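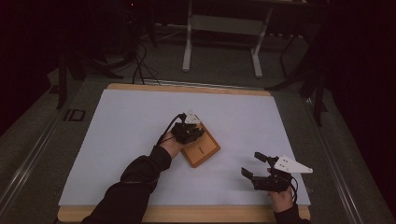
Work surface and blocks

Storkeo Tabletop, block subset. Notes on the physical setup, for anyone rebuilding the station or filtering by object.

Surface: white rectangular sheet set inside a light wooden board. The board rests on a grey table frame with metal rails along both sides. Wood is exposed at the near edge; treat it as out of bounds for placement.

Objects: small square wooden blocks with a dark rectangular label. Block pose is free. A tilted block is valid and is not corrected before a take.

Contents

Episodes: 402
Block sets: 3
Held-out episodes: 64

Splits are by block set, so no block appears in both training and held-out data.

Known issues

Label text is not transcribed. Do not use it as an object ID; use the block_id field.
Sheet position was not logged before June. Board corners are the safer reference for alignment.
Floor clutter beyond the board varies between sessions and is not annotated.

Maintainers: Asanka Majumder (setup), Hanan Hamdan (annotation). Report mislabeled blocks with the episode number and block_id.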